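Suture Practice Gallery, Flildale Skills Lab

Updated 23/03/2024. Work from the bench sessions in Room 9, where closure is taught on tissue. Click a picture to enlarge. 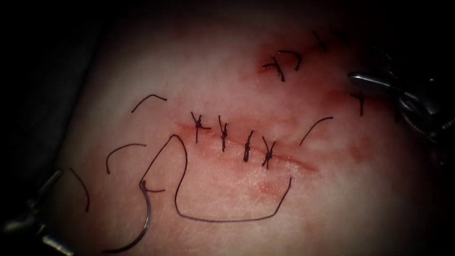 Interrupted stitches are the first closure on the Flildale course, each one tied and cut on its own. Four dark ones sit along the center incision, with the right end still open. Tails on the leftmost are splayed in an X.

More pictures from the October course will be added.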